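Support > Sandard Tabletop Kit > Gripper and wrist camera > Ticket log

Subject: Fingers drift shut, wrist view crooked, whiteboard job keeps stopping
Product: Sandard Tabletop Kit with Favix gripper, on trial
Opened: November 2021
Status: Waiting on customer (that's me, apparently)

Customer
The trial kit came with a job called Board Reset. The arm is meant to approach a small whiteboard, pick up the marker and put it back down somewhere sensible. I have run it 40 times. It stops on approach with "target not confirmed" and then hangs there like a waiter who has forgotten the order. The fingers also creep together when idle. The brochure said setup takes an afternoon. It did not say which one.

Sandard support
Thank you for contacting us. Please restart the controller.

Customer
Restarted. It now fails with a fresh attitude.

Sandard support
Please confirm the controller software version, the surface the board is standing on, and whether the wrist view is level. Attach one wrist view taken at the stop position.

Customer
Version is Ulton 5. Surface is black marble with loud white veins. The view is tilted enough to make me check the floor. Board is up on its two black clips at the back of the table, with writing on it and some smudges left from earlier writing. Wrist view attached.

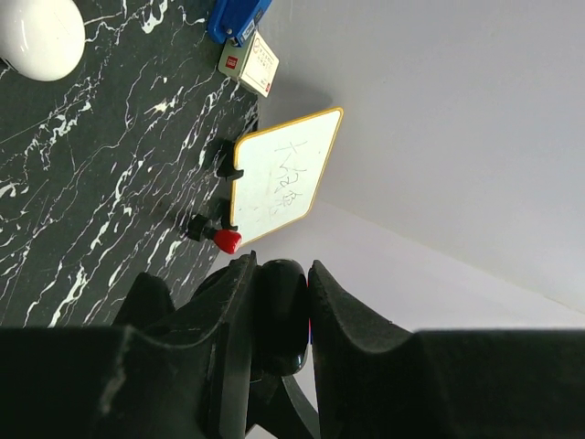
Sandard support
Thank you. Please work through the steps below in order and report after each one.

Step 1. Clear the table around the board. Take away the stapler, the printed card and the white rounded item. Leave the board and its clips.
Customer: Done. Still stops. The table does look nicer.

Step 2. Wipe the board fully and rerun. Faint marks can lower the match score.
Customer: Wiped. Got two clean approaches, then the same stop. I'm calling that progress, as my boss reads these.

Step 3. Put a plain mat under the board. High-contrast stone is listed under "surfaces to avoid" in the Kaewkla job pack notes.
Customer: Found the notes. They are in a folder named "misc." Mat is down and the job now finishes more often than it quits.

Step 4. Open Wrist Setup, choose Camera Roll, and set it again from the level position. Save before closing the window.
Customer: The window closes itself when you press Save. On the second try it kept the value.

Step 5. Set idle hold on the gripper to 200 and leave the arm parked over lunch.
Customer: Parked it. Fingers were where I left them when I got back, which is more than I can say for my chair.

Sandard support
Glad to hear it. May we close this ticket?

Customer
Leave it open until I've done another 40 runs. Also, please move the surface list out of "misc." If we buy the kit, the next person will be putting it on the same marble.

Sandard support
Request passed to the documentation team. Ticket set to Waiting on customer.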